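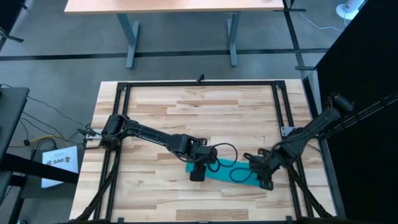 Home | Features | Buying Guides | Workshops | Archive

What a two-arm cell costs a small linen firm

Kollwood rents table linen and napkins to restaurants around Ridham. Its operations manager spent most of last winter on a budget for one folding cell, two arms on a shared table, and agreed to go through it with us on the condition that we left names out.

The arms were the easy part, she said. "You get a quote and you can read it. It's everything around the arms that moves." Her first draft had one line for cables and mounts. The version that went to the owners in June had 11 lines, and spare gripper fingers got their own.

She asked two suppliers, Aryee and Cekard, for the same thing: a table, a frame, two arms and training for the shift leads. Aryee quoted delivery in 44 days. Cekard was slower but included a second visit. "I put a price on that visit, and then they were close."

The target is 600 napkins a shift. In trials the cell has managed 193. She budgeted on the lower number. "If I'd used the 600, I'd be explaining myself every month."

Her other advice is to pay for floor space on paper, even if you already own it. Kollwood's cell needs 94 square feet with room to walk behind it, and that space used to hold carts. The carts now sit in a rented bay, and the rent is in the budget.

She has left the second cell out of next year's plan. "Ask me when the first one has done a full summer of weddings."

Comments (3)

Did she include service after the first year? Ours was more than the training.

We run hand towels and had the same trouble with the cable line. Double it.

Would like to see the 11 lines if she's willing to share them.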